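The Laundry Whisperers

There is a job going that pays by the hour, requires no degree and can be done sitting beside your own bed. You fold clothes. You fold them again. Then you mess them up and go back to the start, and somewhere a machine that has never owned a shirt learns a bit more about what to do with one.

The trade calls it demonstration. The people who do it call it the folding, even on days when it's dishes.

I came to it through Cleltivance, a small outfit that signs up households to do chores with a pair of grippers in place of their hands. Each gripper is a plastic claw with a handle, a trigger and lenses to see what the claw sees. You squeeze, the fingers close. You let go, the fingers open and the sock falls on the floor. The company would like the sock, the fingers and the swearing in that order, though it strips the sound out before anyone has to listen to it.

The older way of going about this involved an actual robot. You sat at a desk with a pair of levers and drove two metal arms across the room, like a crane operator trying to butter toast. I had a go at this in November, at a workshop run by a firm named Jenov, and it took me most of a morning to get one tea towel into a shape I'd be willing to call a rectangle. The arms were slow, the picture lagged and my left and right kept swapping places. By lunch I had a headache and a new respect for tea towels.

Grippers you can hold are cheaper, and they go where robots can't, such as up three flights of stairs to a flat with somebody's washing on the bed.

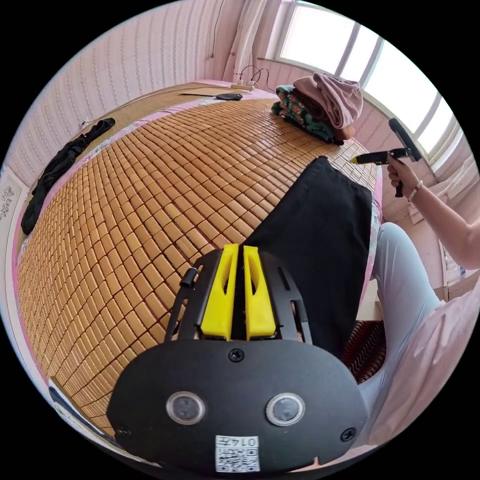 Words: our home and technology writer

It's a bedroom kind of business, and the bedrooms are the point. A lab has one table, one lamp and one grey T-shirt washed until it behaves. Homes have striped wallpaper, bamboo mats that catch the light, and black clothes, which are misery for a camera because one fold looks much like the next. A robot that has only met the grey T-shirt will be no use at all when it meets a black one lying flat beside a pile of everything else.

So the instructions ask for variety, and then they ask for a lot of it. My first batch was 50 folds. The guide that came with the kit, a stapled thing translated from some other language by someone in a hurry, told me to move "with calm and with purpose, as if the garment is watching."

You find out quickly how much your hands have been doing without telling you. I'd always thought of folding as two moves, over and over again. With a claw on each fist it's a negotiation. The fingers have to slide under the hem without pushing it away, which means going in low, almost flat to the bed, and closing before the cloth bunches. Lift too fast and the far corner drags. Pull both sides unevenly and you've got a trapezium, and the trapezium goes in the record under your number.

Mistakes are allowed, within reason. Ratura, the software Cleltivance uses to sort its recordings, keeps a fumble if you recover from it and bins it if you sulk. A dropped sleeve picked up again is worth having, as robots drop sleeves constantly and need to be shown that life goes on. Putting down the gripper and using your own hand is not allowed, and I did it on my ninth fold without noticing. Folds one to eight were kept.

The pay is fine. It works out a little better than café work and a little worse than dog walking, with less fresh air than either. What gets you is the forearm. A trigger is a small thing to squeeze until you've squeezed it all afternoon, and the guide suggests stopping every 40 minutes to "shake the arm like a fish." I shook it like a fish. It helped.

By the end of my stint I had 313 folds accepted, and was rather proud until I saw the tally for the whole laundry project, which stood at 3408 for trousers alone. Trousers are thought to be easy.

I did get to see where it all goes. Cleltivance has a test arm it calls Jireš, bolted to a bench beside a window, and one afternoon they let me hand it a shirt. It considered the shirt for a good while. It went in low at the hem, the way I would have, closed, lifted slowly and brought the edge across. Then it paused with the sleeve in the air and gave a tiny sideways waggle before setting it down.

I know that waggle. I do it when I can't decide if the thing is straight. I can't prove it was mine, and the engineer at the bench thought it was probably a loose joint, but I went home that evening and watched my own hands put away the washing, and there it was, on every sleeve.

The grippers went back in their box the next morning. The shirts in my cupboard have never been neater, and I still go in low at the hem.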